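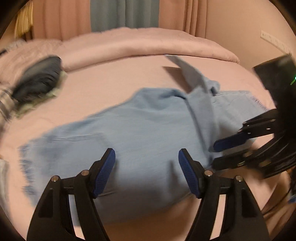 Home collectors wanted - laundry and bedding tasks (paid, part time)

Posted 03/11/2022
Project: Holanda
Who we are: Wemach, data team
Where: your own home, Varel area only for this round

Need people to fold clothes. With grippers, one in each hand, on your own bed or table. We record it, a learning system trains on it. No experience with robots needed, most of our best people so far never touched one before.

Bedrooms are what we're short on. Kitchens we have plenty of from July, please don't apply for kitchens, that list is closed.

What you'd be doing

Pick up a garment with the grippers, spread it, fold it, put it to the side. Then mess it up and go again. Jeans, shirts, pajamas, pillowcases, whatever you own. Jeans are the hard ones. Heavy, they twist, and the pockets catch. One hand pins the fabric and the other goes for the next fold, you get the hang of it in an hour or so. Frayed hems, tags sticking out, all fine, we want that stuff. Don't iron anything for us.

Each fold is one example. Target for the whole round is 3000 good ones across everybody. We have 1575 already, so there is real work left but it won't last forever.

A good example is:
- starts with the garment crumpled, not pre-folded
- both grippers used at some point
- no bare hands touching the cloth between start and stop
- ends with the grippers open and clear of the fabric

Dropped it halfway? Keep going, pick it up, finish. We keep those. If you give up in the middle, mark it as stopped and start over. Stopped ones don't count toward your total but nobody is mad about it.

Slow down on the big swings. Flipping a pant leg over fast gives us blur and the reviewers throw a lot of those out. Slower than feels natural is right.

The kit

We bring it and we take it back. Two hand-held grippers with the cameras already on, cables, charger, a tablet running Odia (the recording app), spare finger pads. The pads wear down on denim so swap them when they start slipping. Takes a minute, Maiara shows you how at setup.

You need:
- a bed, any size, that you can get to from at least two sides
- ten or more pieces of clothing, mixed
- a power outlet close to the bed
- decent light, curtains open or a lamp on is ok
- wifi good enough to upload overnight
- to be 18 or over

Please put away before recording: mail, prescriptions, family photos, screens with anything on them. Other people in the home have to stay out of the room while you record, kids too. Pets same. If somebody does walk in, stop and delete that one in the app.

Hours and pay

Sessions are 2 hours, you choose when. Up to four a week. Paid by the session and not by the fold, so there's no reason to rush. Rate is in the offer letter and we go over it on the phone before you agree to anyting. Setup visit and training are paid too, same rate.

Your forearms will get tired the first few days. Take breaks, the breaks are inside the session and you get paid for them. If you have wrist or thumb trouble tell us, might not be the right job, or we can put you on reviewing when a spot opens up.

What happens to the recordings

Used for training and testing by the project team. Your name and address are not stored with them. You sign a consent form at setup and you get a copy. You can ask us to pull your recordings up to the end of the round, after that its harder.

How to apply

Reply through the form on this page. Tell us:
- first and last name, phone
- which part of Varel
- bed size, and what's on it normally (plain sheets, patterned, comforter etc). We're looking for a mix, so there's no wrong answer
- left or right handed
- when you could start

One photo of the bedroom helps but isn't required.

Edileuza Trindade reads the applications and calls people back, usually inside a week. Setup visits are with Maiara Marinho. Questions about consent go to Edileuza, questions about the kit to Maiara.

If you did the July kitchens you can apply again, put RETURNING in the first line, you skip the training part.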